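暮らしと弔い 特集
名前を残すということ 地方紙の訃報欄がいま担うもの

人が亡くなったとき、その事実をどこまで、誰に向けて、どのような言葉で知らせるか。家族葬の広がりとともに、この問いに向き合う遺族は増えている。本特集では、港町ウクビー(Ukby)で長く訃報欄を続けてきた週刊紙「ウッドゲート」(Wudgate)の取り組みを通じて、死亡記事という小さな文章の役割を考える。

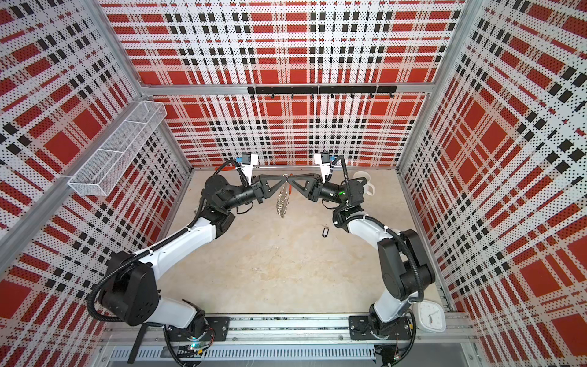
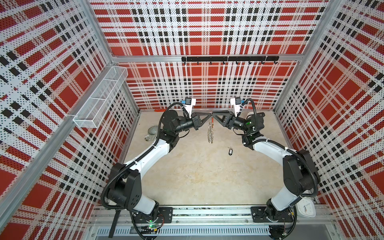 掲載までの流れ

同紙の訃報欄は最終面の左半分を占める。掲載の申し込みは遺族本人のほか、葬儀社ハダド(Haddad)を通じても受け付けており、近年は後者が多い。原稿の上限は315語と定められ、これを超える場合は編集部が遺族と相談のうえ整理する。氏名、年齢、居住地、逝去の日、喪主または連絡先の五項目は必須であり、それ以外の内容は遺族の意向に委ねられている。

欄を担当するヘイゼル・ティルマン氏は、原稿を受け取ると必ず電話で内容を確認する。氏名の綴り、旧姓、きょうだいの順序、先立った家族の扱いなど、確認事項は多岐にわたる。

「訂正を出すことはできますが、ご家族が切り抜いて保存されるのは最初に載った紙面です。綴りの確認だけで三度お電話したこともあります」と氏は語る。

書かれること、書かれないこと

訃報の文章には一定の型がある。生年と出生地、両親の名、学歴と職歴、所属した団体、遺された家族の順に記し、最後に葬儀の日程を置く。同紙では2月に執筆の手引きを改め、この型を守りながらも、趣味や日々の習慣に触れる一段落を加えることを勧めるようになった。

死因の記載は求めていない。かつては「長い闘病の末に」といった表現が慣例的に用いられたが、手引きは、遺族から特に希望がある場合に限るとしている。事実婚の相手や、前の婚姻による子の記載についても、従来は編集部の判断に左右される面があった。改訂後は、申込者が挙げた氏名を原則としてそのまま載せ、親族間で見解が分かれるときは掲載を一週見送る。

紙面に残らない訃報をどう保存するか

紙の訃報と並んで課題となっているのが、電子版の保存である。同紙が利用する追悼ページ「ジスティア」(Jistier)では、掲載から60日間は誰でも弔意の言葉を書き込むことができ、その後は閲覧のみとなる。書き込みは公開前に編集部が目を通し、住所や電話番号を含むものは投稿者に差し戻される。

町の図書室では、過去46年分の訃報欄を人名から引けるようにする索引の作成が進む。作業をまとめる司書のヘイゼル・ハルヴォルセン氏によれば、利用者の多くは家系を調べる人々であるが、同窓会の名簿を整えるために訪れる人も少なくない。

「古い記事では、既婚女性が夫の名でしか記されていないことがあります。本人の名にたどり着くには、教会の記録や学校の卒業者名簿と照らし合わせる必要があります。索引には、夫の名と本人の名の両方を見出しとして立てています」

同氏はまた、綴りの揺れにも注意を促す。移住してきた家族の姓が、世代によって異なる綴りで掲載されている例は珍しくない。索引ではいずれか一方に統一せず、掲載時の綴りを残したうえで相互に参照を付けている。

遺族が備えておけること

訃報の原稿は、葬儀の手配と並行して短い時間で書かれる。編集部に届く原稿のうち、確認に最も時間を要するのは勤務先の正式名称と在籍の時期であるという。生前に本人から聞き取り、簡単な年譜として残しておけば、遺族の負担は相当に軽くなる。使用する写真についても、本人の希望を確かめておくことが望ましい。

近隣に知らせずに葬儀を終え、後日あらためて掲載を希望する例も増えた。同紙は逝去から7か月以内であれば通常の訃報として受け付け、それ以降は追悼文として別欄に掲載する。後者には葬儀日程の代わりに、供花や寄付に関する遺族の意向を記すことができる。

申し込みの書式は編集部および図書室の窓口で配布している。本稿に記した掲載条件は、2026年3月21日現在のものである。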